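Category: Dining & Occasional Tables / Glass Tops

Cletwood 700 Round Glass Table Top

The Cletwood 700 is a replacement top for pedestal and three-leg bases. Diameter is 700 mm. The glass is toughened, with a flat-ground and polished edge. Colour is clear; grey tint is available to order through Fellorus. The underside carries no bonded fittings, so the top can be lifted off for cleaning or moving.

Maximum distributed load is 20 kg. Do not apply a point load at the rim. Base contact ring must be a minimum of 260 mm in diameter and level to within 2 mm. Clear silicone discs are supplied and should be spaced evenly around the ring. 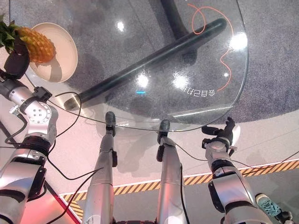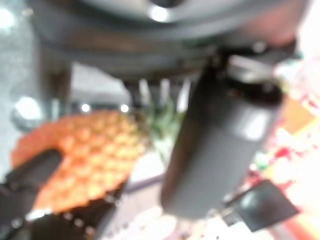
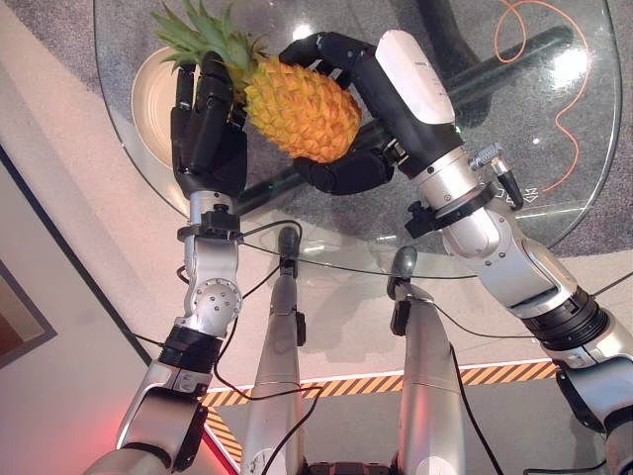
First and last: pineapple and round glass tabletop.

Clean with a soft cloth and neutral detergent. Abrasive pads will mark the polished edge. Place a trivet under cookware taken from the oven. Toughened glass cannot be cut or drilled after manufacture; check the base measurements before ordering.

Tops are packed flat in a corrugated carton with corner blocks. Freight to Clonstead is included. Trade enquiries and tinted orders: Mayuree Wannasri, Nikolaidis showroom. Tinted orders placed in March ship with the April run.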